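Still Waiting on the Dishes

Every spring somebody announces that the housework is about to be taken off our hands. I have been hearing it long enough to have owned two robot vacuums, both of which died under the same couch. So when people tell me that a machine will be clearing my table in 3 years, or 9, or 10, I ask which table, and what was on it.

The table matters. A person carrying cups to the sink does not think about where the rim is. A machine has to find it, get a finger on each side of it, squeeze enough and no more, and do all of that again for the next cup, which is a different shape.

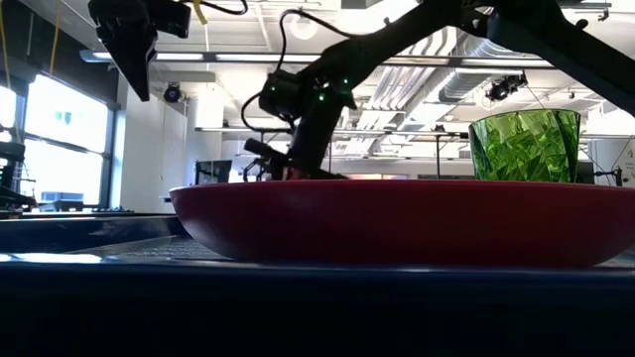 NORNVILLE, April 19, 2019

I will give the hardware its due. The arms are good. They can stop above the edge of a bowl and stay there, and I can't say that for my own hands before coffee. If steadiness were all that housework took, we would be done.

But look at what we ask of a kitchen at six in the evening. The bowl is greasy. There's a fork under the napkin, and the napkin is under a phone. A child has put a toy horse in the gravy. None of this counts as a hard problem to anybody who lives there, and most of it would stop a machine cold, or worse, wouldn't stop it.

Defenders point to the factory. They say the Brastton plant has had arms on its line for years, so the home must be next. I have toured Brastton, and what I remember is the fences. Parts arrive facing the same way, in the same spot, all shift long. When a carton came in crooked, a light went on and a man walked over and straightened it. He had been doing that for most of his working life and did not look worried.

Then there is the number. Szalai, the appliance people, have been going around with a slide that says 98 percent of pickups succeed. I asked what was being picked up and got a pleasant answer about future products. Take the 98 at face value anyway. My family goes through a lot of plates, cups and glasses in a week, and I'm not willing to hear two out of every hundred hit the floor. A teenager with that record would be asked to go mow the lawn.

What I'd like to see tested is the plain stuff. Put out a plate with something still on it, a spoon, a fork, a cup and a tray, and leave a houseplant nearby where a careless elbow could find it.

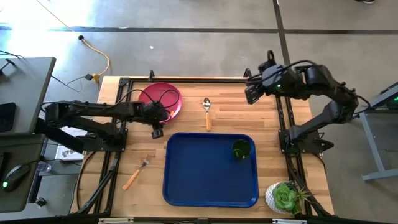

Tray, plate, cup and flatware, with an arm on either side.

That is a fair start, and fairer than most of what gets shown to the public. The fork and the spoon have different handles, and the cup is see-through — I'm told glass and clear plastic give cameras fits. It is also about the easiest table I will see this year. My own has nine things on it right now and I couldn't tell you why half of them are there.

A reader in Plorkgate wrote to say I should be more patient, that dishwashers were laughed at too. Maybe so. The dishwasher got into our homes by making us do the sorting, though. We scrape, we load, we turn the bowls to face the water, and we put it all away afterward. I suspect the first household robot will work on the same terms, and I'll be expected to line up the forks for it.

Bring one to my house on a weeknight and let it clear up after dinner, with the dog in the room. I'll buy the groceries. Until then I'm keeping the dish rack, and I just bought new gloves.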